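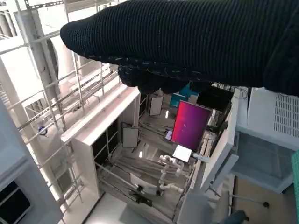

Wogan — Ausstattung und Bestand Werkraum

Stand November. Liesmich zum Ordner, bitte vor dem Umräumen lesen. Noch nicht alles drin, wird nachgezogen.

Worum gehts

Wogan ist die Bestandsliste für den Werkraum bei Skonley: Möbel, Gestelle, Bildschirme, Kabel, Rohrzeug. Dazu Bilder. Kein Inventar im Sinne der Buchhaltung — das liegt bei Grernell und hat eigene Nummern. Nicht mischen.

Inhalt des Ordners

bestand.csv — eine Zeile pro Gegenstand
plaetze.csv — Platzkürzel und Klartext
bilder/ — 2 Bilder, beide oben in den Werkraum hinein
alt/ — Liste vor dem Umzug, nur zum Nachschlagen, nichts mehr ändern

bestand.csv hat 5 Spalten: Kürzel, Bezeichnung, Platz, Zustand, Bemerkung. Trennzeichen Semikolon, Umlaute als UTF-8. Wer mit der Tabellenkalkulation speichert, bitte nachher kontrolieren, ob die Umlaute noch stimmen. Zeilen durchgehend klein sortiert nach Kürzel.

Plätze

R = Regalbereich mit den grauen Metallstangen. Bildschirm mit dem Verlauf in Magenta, Rot und Lila, daneben verstreut kleine weiße flache Platten. Die Platten haben alle Kürzel mit RP, auch die mit Rahmen.
S = weißer Schrank, offene Fächer, oben die breite weiße Kante. Fächer werden von links gezählt.
G = weißes Gerüst mit Geländer. Am Gerüst wird nichts gelagert, was dort fest sitzt bekommt trotzdem eine Zeile.
K = Kabel. Eigener Platz, obwohl es keiner ist. Kabel wandern, deshalb steht in der Bemerkung, an welchem Gerät.

Weißes Kunststoffrohr mit Bögen und Verbindern steht unter R und gilt als ein Gegenstand. Einzelne Bögen nur eintragen, wenn sie lose in der Kiste liegen.

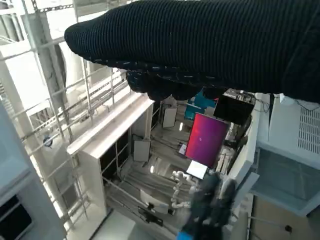
Bild 2: Werkraum von oben, links das weiße Gerüst (G), in der Mitte der Schrank (S), dahinter der Bereich mit den Geräten.

Bezeichnungen

Kurz und nach Aussehen, keine Funktion raten. Also »Kasten schwarz«, »Platte blaugrün«, »Karte weiß klein«. Wenn jemand sicher weiß was es ist, kommt das in die Bemerkung. Hatten vorher dreimal denselben Kasten unter verschiedenen Namen, hat ewig gedauert das auseinanderzuklamüsern.

Farben: Grau, Weiß, Schwarz, Lila, Magenta, Rot, Blaugrün. Bitte kein »petrol«, »türkis« usw., sonst findet die Suche nichts. Bei Bildschirmen zählt das Gehäuse, die Anzeige höchstens in die Bemerkung.

Zustand

ok, prüfen, defekt, fehlt. Sonst nichts. »geht so« ist kein Zustand. Leeres Feld heißt noch nicht angeschaut.

Umräumen

Erst Platz in plaetze.csv anlegen, dann den Gegenstand umtragen. Andersrum meckert das Prüfskript von Zerex und schreibt die Zeile gar nicht. Kabel zuletzt, wenn alles andere steht. Neue Bilder nur dazulegen, alte nicht überschreiben, und als Name bitte Platzkürzel und laufende Nummer.

Die Bemerkung fasst 3000 Zeichen, alles danach wird stumm abgeschnitten. Lange Geschichten also lieber in eine Textdatei daneben.

Bekannte Lücken

— Fächer im Schrank: Inhalt fehlt komplett, auf den Bildern ist da nur Dunkel zu sehen
— Kleinteile an den Stangen (Klemmen, Halter) nur teilweise erfasst
— Kabel nicht gemessen, Längen in der alten Liste stimmen nicht mehr
— Kürzel RP doppelt vergeben an 2 Stellen, wird noch bereinigt

Weitergabe

Liste intern frei, Bilder nur innerhalb von Skonley. Für Grernell gibts einen Auszug ohne Bemerkungen. Änderungen direkt in die Datei, kurze Notiz dazu in aenderungen.txt — Kürzel, was, warum. Ohne Notiz wird beim nächsten Abgleich zurückgesetzt.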